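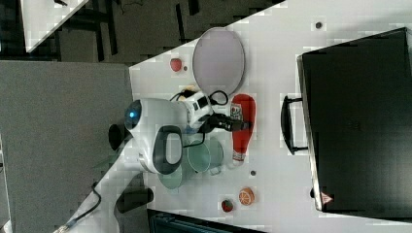

Progress Report No. 4

Projects > Used Vehicles > Etia > Reports

August | By the Etia project office, Plotcombe

2 comments | 11 shares

This report is for Naciri, who pays for the first year of Etia, and it covers the time since our spring report. We have tried to keep it short. The cost sheet goes separately by mail, as you asked us.

The purpose of Etia is still the same: every used electric car which leaves the Plotcombe yard should have a written battery check, made before the price is decided, and the buyer should receive a copy. In this period we checked 135 cars. For 11 of them the battery was weaker than we expected from the age and the mileage, and we lowered the price on the windshield. In the first weeks the sales desk did not like this. Now they show the paper to the customer at the beginning of the talk, and they tell us that the talk about price is calmer.

The Flastulik tester works well with most of the makes we sell. With older small hatchbacks it loses the connection in the middle of the reading, and then the mechanic must start again from zero. We reported the fault and received a new cable, but the fault did not go away. For these cars we do the long check, with a full charge overnight and a test drive in the morning on the same route. It takes a place at the charger which we would prefer to use for cars already sold.

Training is finished for four mechanics. Two more were planned, but one changed to the body shop and the other will start after the summer vacation. We ask for your permission to keep the training money for them until then.

The printed sheet for the buyer was changed in June. The old one had too many numbers, and customers asked the same question again and again: how far can I drive with it in winter? Now the winter distance is at the top, in large letters, and the technical values are on the back side. 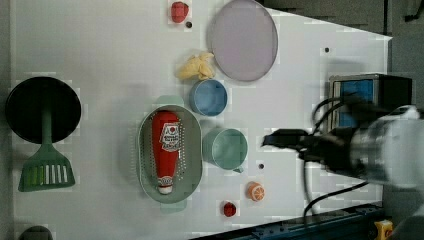 Naciri replied to the draft of this report that the winter distance is a good idea, but it should say clearly that it is an estimate, and that the sheet must have the date of the check on the front side. They also asked if a car which stays in the yard for a long time is checked again before it is sold.

Our answer to the first two points is yes, and the new sheets are at the printer. On the third point we were not consistent until now. Some cars were checked again and some were not, depending on who was at work. From September a car that waits longer than two months will get a second check, and the buyer will receive both papers.

Still open:
- the connection fault on the older hatchbacks
- a second charger behind the wash bay, where we wait for the electrician's offer
- the text on the website, which describes the old sheet

The second charger was not in the first budget. When we have the offer we will send it to you with the next cost sheet, and we will not order anything before you have answered.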